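Tendedero interior plegable Susora
Guía de montaje y uso

Sección 4. Colocación de la barra y tendido de prendas pequeñas

Antes de empezar esta sección, los dos soportes laterales deben estar fijados a la pared (sección 3). Si todavía no lo están, no cuelgue la barra: los soportes sin apretar pueden girar con el peso de la ropa.

4.1 Montar la barra

1. Compruebe que la distancia entre los dos soportes es de 916 mm, medida entre las caras interiores.
2. Introduzca el extremo izquierdo de la barra en su soporte hasta que haga tope.
3. Levante el extremo derecho y apóyelo en la ranura abierta del otro soporte.
4. Cierre la pestaña de seguridad. Debe oírse un clic.
5. Tire de la barra hacia abajo con las dos manos. Si se mueve, abra la pestaña y repita los pasos 3 y 4.

Nota: la barra puede presentar nudos y diferencias de tono. No afectan a la resistencia.

Precaución: la carga máxima es de 15 kg repartidos en toda la longitud. No se cuelgue de la barra ni permita que lo hagan los niños.

4.2 Preparar la ropa

1. Centrifugue la colada antes de tenderla. La ropa que gotea mancha la madera y el suelo.
2. Separe los calcetines, los pañuelos y la ropa de bebé del resto.
3. Sacuda cada prenda y estírela con la mano.
4. Deje las prendas de lana para el final. Se secan en horizontal, sobre la rejilla Virine (se vende por separado, ref. 672).

4.3 Tender calcetines y prendas pequeñas

1. Cuelgue la percha de pinzas en el centro de la barra.
2. Sujete cada calcetín por el borde del puño, con una sola pinza.
3. Empiece por los extremos de la percha y alterne los lados para que no se incline.
4. Deje una pinza libre entre las prendas gruesas.
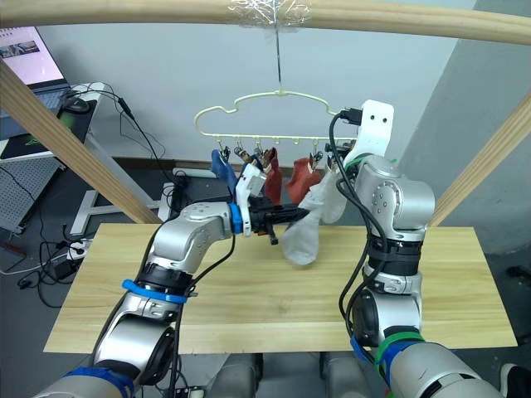
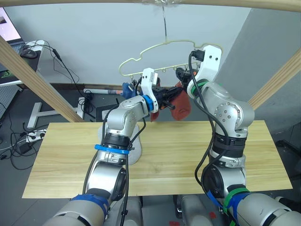
Calcetines y percha de plástico
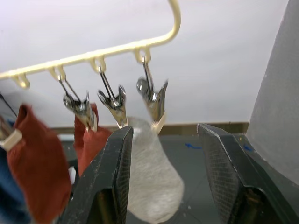
Tiempo de lectura: 4 minutos

5. Si la percha se inclina, cambie una prenda de lado. No doble el gancho para compensar el peso.
6. Cuando la ropa esté seca, abra la pinza con los dedos antes de retirar la prenda. Los tirones deforman el puño y acaban aflojando el muelle.

Nota: los calcetines de deporte con rizo tardan más que los finos. Deles la vuelta a mitad del secado.

4.4 Ventilación

Un tendedero interior necesita aire en movimiento. En habitaciones pequeñas, abra la ventana diez minutos al colgar la ropa y otros diez al cabo de unas horas. En diciembre, con la calefacción encendida, es preferible una ventilación corta y completa a dejar la ventana entornada todo el día.

No coloque la ropa a menos de 50 cm de un radiador eléctrico o de una estufa. No cubra nunca el aparato con prendas.

Si aparece condensación en los cristales, reduzca la cantidad de ropa por tanda o use un deshumidificador.

4.5 Limpieza y mantenimiento

1. Pase un paño seco por la barra una vez a la semana.
2. Dos veces al año, aplique una capa fina de aceite Vernis incoloro y deje secar la barra 24 horas antes de volver a usarla.
3. Revise los tornillos de los soportes en la misma ocasión. Apriételos a mano, sin atornillador eléctrico.
4. Lave las pinzas de plástico con agua tibia y jabón neutro. Las metálicas se limpian en seco.

Precaución: no use lejía ni productos con disolvente sobre la madera. El acabado se vuelve pegajoso y destiñe sobre la ropa clara.

4.6 Problemas frecuentes

La pestaña no cierra. La barra no ha llegado al tope izquierdo. Sáquela y vuelva a introducirla.

Las prendas quedan marcadas. Sujételas por una costura o por el puño, nunca por el centro del tejido.

La ropa huele a humedad. Hay demasiadas prendas juntas o falta ventilación. Vuelva a lavar las afectadas y tienda menos cantidad.

La barra se ha curvado. Gírela media vuelta y reduzca la carga. Si la curva no desaparece en una semana, solicite una barra nueva a Oddsson indicando el número de pieza 1457.

Texto: Unnur Mikkelsen. Revisión técnica: Þórarinn Vestergaard.
Última actualización de esta sección: 8 de junio de 2025

Siguiente: Sección 5. Desmontaje y almacenamiento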